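Ticket 301: left jaw lags right jaw on hand-held gripper, laundry task
Status: Resolved, watching
Opened by: Sơn Mạc
Assigned to: Tuva Vik
Project: Kovlow
Priority: 2

Sơn Mạc, 9:10 am
Hi all! Picking up the laundry basket has gone odd on me. When I squeeze the trigger slowly, both jaws close together as they should. When I squeeze fast, the left one starts late and then catches up with a little snap, so the basket rim gets shoved sideways before the second pad touches it. The other gripper is fine. I can make it happen nearly every time, which I'm taking as good news.

Already tried:
Power cycle – no change
Zeroing the jaws again – better for 5 squeezes, then back
Swapping the cable between the two grippers – fault stays with the same gripper

Tuva Vik, 9:32 am
Love a fault that shows up on request! Thanks for doing the cable swap first, that saves us a whole round. Can you send the width log with one slow squeeze and one fast one? Also, with the power off, move each jaw by hand and tell me if one feels stiffer near the closed end.

Sơn Mạc, 9:58 am
Log attached. Power off, left jaw has a gritty spot in the last bit of travel. Right jaw is smooth as anything. I should have checked that before writing, sorry.

Tuva Vik, 10:15 am
No sorry needed. The log is lovely, you can see the width reading go flat for 30 milliseconds on the fast squeeze and then jump. On the slow one it's a clean ramp. So the sensor is telling the truth and the linkage is sticking. Please stop recording with that gripper for now. If it snaps shut with a finger near the pads it will pinch, and the bad widths would end up in the Kovlow set anyway.

Khải Sầm, 10:40 am
Jumping in from the parts side. We had something like this on the Drurna units in August. Fluff from towels had worked its way in behind a pivot pin. Before ordering anything, back off the pin on the sticky side, wipe it with a dry cloth, and put it back with light finger pressure plus a small nip. Don't oil it, oil just collects more fluff.

Sơn Mạc, 11:26 am
Khải, you're a star. There was a gray thread wound around the lower left pin, tight as a spring. Out it came! The gritty spot is gone by hand. Zeroed again and ran fast squeezes on the bench, no lag on any of them. New log attached.

Tuva Vik, 11:44 am
Beautiful curve. Both jaws start together and the flat part is gone. Go ahead and use it on the basket again, empty first, then with clothes. I've marked this morning's takes as held and Nga Phùng will go through them before anything gets used.

Nga Phùng, 1:05 pm
On it. Any take where the width reading goes flat and then jumps gets pulled, the rest stay in. I'm adding the hand-feel check to the start-up list too: power off, each jaw open to closed, report any rough spot before recording.

Sơn Mạc, 1:20 pm
Great idea, it takes no time at all. Back at the basket now and I'll keep this ticket open until the end of the shift in case the lag comes back.

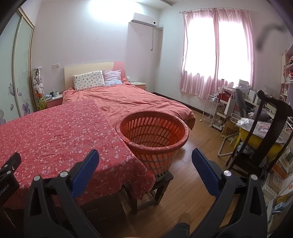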